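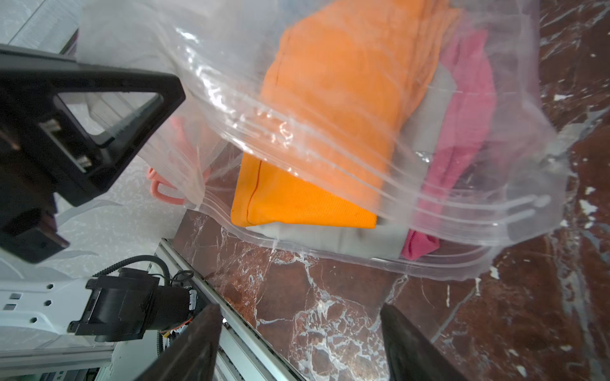 Mayu Kamata wrote in to ask whether the closure on the large Kubo bag can be run shut over a thick knit without taking everything out and starting again. It can, provided the fold of the knit sits below the track for its full width. Cuffs and hems are the usual cause of a track that will not seat, and they should be turned under before closing.

Kubo Large Garment Bag, zip-top, clear
Manufacturer: Flostero
Item number: 1727
Sold in packs of 10

Application
The Kubo Large is a reusable clear bag for folded clothing. It is intended for drawer storage, shelf storage, suitcase packing and seasonal changeover. Typical contents are one heavy knit with one or two woven items, or a larger number of light garments such as T-shirts. It is not a hanging bag and has no opening for a hanger hook.

Film
Clear polyethylene, 75 microns, same gauge front and back. The film is flexible and will crease when the bag is handled or partly filled. Creases do not affect the closure unless they run into the track. Contents can be identified by color through the film without opening the bag. Under direct overhead light, glare on the folds may make small printed labels hard to read; place labels flat against a smooth area of the front panel.

Closure
Two parallel press-to-close tracks, transparent, running the full width of the opening. There is no slider. Close from one end to the other with thumb and forefinger, pressing both tracks together. On a full bag, support the film from behind with the other hand. Lint in the track is removed with a dry cloth. Do not use oil, wax or silicone spray on the track.

Filling
1. Open both tracks across the full width.
2. Fold garments to the inside width of the bag, less a finger's width on each side.
3. Place heavy items at the bottom. Woven cloth with a firm folded edge can be used to carry softer pieces into the bag.
4. Check that no corner or cuff projects past the track.
5. Press out air by hand, working from the bottom toward the opening.
6. Close both tracks and check the corners.

A stack of mixed fabrics tends to shift when the bag is lifted by one side. Knits slide more than twill. If the stack must stay in order, place the knit between two woven pieces.

Garment condition
Garments should be clean and fully dry. Marks left on cloth during storage may set and become harder to remove, and light-colored fabrics should be checked along seams and folds before bagging. The film does not absorb moisture. For storage longer than one season, open the bag once, refold along different lines and close again. April is a convenient month for this in most households, when winter knits go into storage.

Colored garments may be stored together when dry. New garments with unfixed dye should be washed separately first or kept in their own bag.

Capacity
Nominal volume with the track closed is 8 liters. Usable volume depends on the fold. Overfilling does not tear the film in normal use but puts load on the center of the track, which will open first.

Care of the bag
Wipe with a damp cloth and mild soap. Air dry, opened. Do not machine wash, iron or tumble dry. Keep away from radiators and heated cabinets. Fold flat between uses with the track straight; a track stored with a sharp bend may need to be pressed twice at that point.

Compatibility
Fits the Bandinora deep drawer, laid flat. Fits the Fotus shelf box standing on edge, provided the bag is not filled to capacity. Does not fit the Bandinora shallow drawer when filled with knitwear.

Warning
Plastic bags present a suffocation hazard. Keep away from babies, small children and pets. Not for food contact.

Ordering
Quote item number 1727. Packs are not split. Replacement labels are listed separately under Kubo accessories.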